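Robot cell budgeting

Robot cell budgeting is the work of deciding, before anything is ordered, what a robot and everything that has to stand around it will cost to buy, to set up and to keep going. A cell usually means one arm, its gripper, its cameras, a bench or stand, and the computer that runs the lot. People new to the subject tend to look at the price of the arm and stop there (an easy thing to do, with the arm being the part everyone wants to see!), and the rest of the list then arrives as a string of small surprises.

Main costs

Most plans split the money between purchase, setup and upkeep. Purchase covers the arm and its tools. Setup takes in wiring, guarding, floor space and the days spent teaching the robot its job, and it is the part most often guessed too low. Upkeep means spare fingers, cables, belts and the hours of whoever looks after the cell.

The planner Kedir Yilma, who drew up the budget for the Motham repair shop, worked from what came to be called the Driten sheet, a plain table with a line for every item that could be unplugged. The Motham sheet ran to 46 lines for a cell with 2 arms, and Yilma liked to say that the dull lines at the bottom deserved the longest look.

Computers and power

Cells that take apart or sort old desktop computers need a budget for the work pieces too, and a fair number of shops buy retired office machines by the pallet for practice. 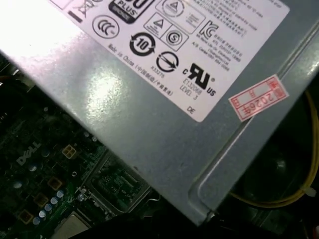
Power supplies get a line of their own in such plans. The label is worth reading before any money is spent, both for the efficiency badge and for the safety marks, which differ from one country to the next and can matter a good deal if the cell may one day be moved. A shop that plans to keep its machines for 3 years will often buy the spare supplies at the start, while matching units are still easy to find.

Timing

Many buyers place orders in December, when the year's leftover money has to be spent. Drenurus, a small reseller of used arms, asks its customers to send in their lists well before then.

See also: Driten sheet; Spare parts planning; Used robot arms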